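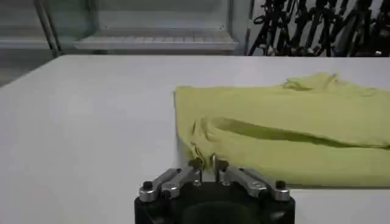
Yellow-green one, mid-fold. Friday laundry thread.

1/ I do all the towels and big cloths on the table now. The bed was too soft and I kept ending up with lopsided stacks. A flat table gives you a straight edge to line things up against.

2/ The table came from Lenlow, secondhand. I paid $38 for it. It wobbled until I tightened the bolts and it has been fine since.

3/ The lime color is growing on me. I wanted gray to match the bathroom, but gray was sold out and I needed something before my sister's visit.

4/ My order for big pieces: shake it out, lay it flat, smooth from the middle toward the edges, then fold the long way first. If the first crease goes in on a diagonal, open it back up. You can't fix it on the second fold.

5/ Bunching at the far side gets me every time. I pull the near edge and the back rides up into a ridge. Walking to the other side of the table takes two seconds and I still don't do it.

6/ Someone asked about fabric softener. I quit using it on towels last year. Half a cup of white vinegar in the rinse, low heat in the dryer. They come out less fluffy but they dry me better.

7/ Closet shelf is 39 inches wide. Folded in thirds, two stacks fit with room for the washcloths. Folded in half, they hang off the front.

8/ Sheets are next. I do fitted sheets badly and have no advice. They get rolled up and put inside a pillowcase with the rest of the set.

9/ Will post the shelf tonight if I get through the second basket. Dinner first.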